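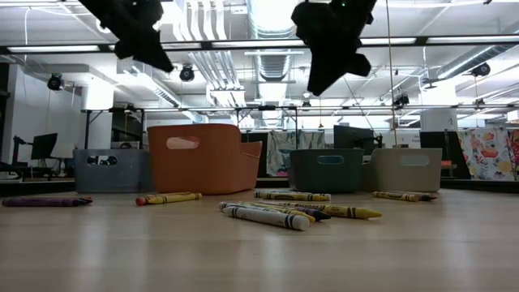
Four bins are enough

Every March I read the same advice about children's art supplies: sort them by color, put a label on each box, teach the child to return each thing to its place. I followed it for two years, and I think it is mistaken.

Color is a poor rule for crayons. Where does a blue-violet one go? My daughter said blue, my son said purple, and the crayon stayed on the table while they argued. We owned nearly 200 crayons then, and most of them spent the night outside their boxes.

A white one is a different problem. On a pale wooden table it is easy to miss, and children use it so little that it deserves no box of its own.

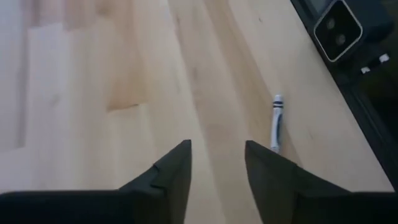
Sort by use

I prefer to ask what the child does with the thing. Crayons for every day go in one bin, the rare ones in another, and two bins remain for paper and for scissors. The color of the bin means nothing – it only helps you to say "the orange one" from the other room.

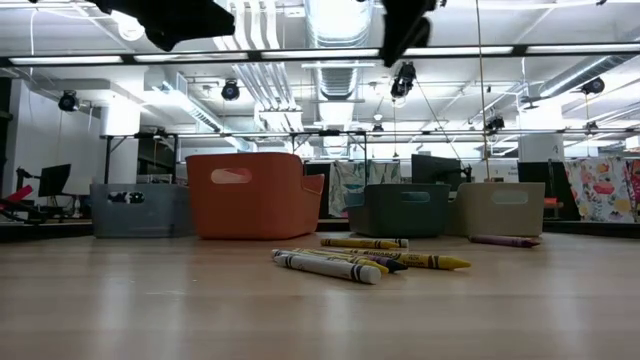 Yellow, white, purple and a dark blue-violet, with the bins behind.

I also like low bins with an open top and a hole for the hand. A lid is one more action, and a tired child at seven in the evening will not make it. In our home the boxes with lids became a place to put other boxes.

Some parents answer that without strict order the children never learn care. I respect this, but care is for me a crayon with its paper still on, found again tomorrow. It does not ask for 30 compartments.
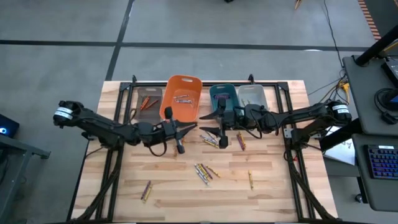

Four bins along the back of the table, the bright orange one the largest.

We put things away before dinner, for as long as one song plays. If the yellow lands beside the purple, I leave it there.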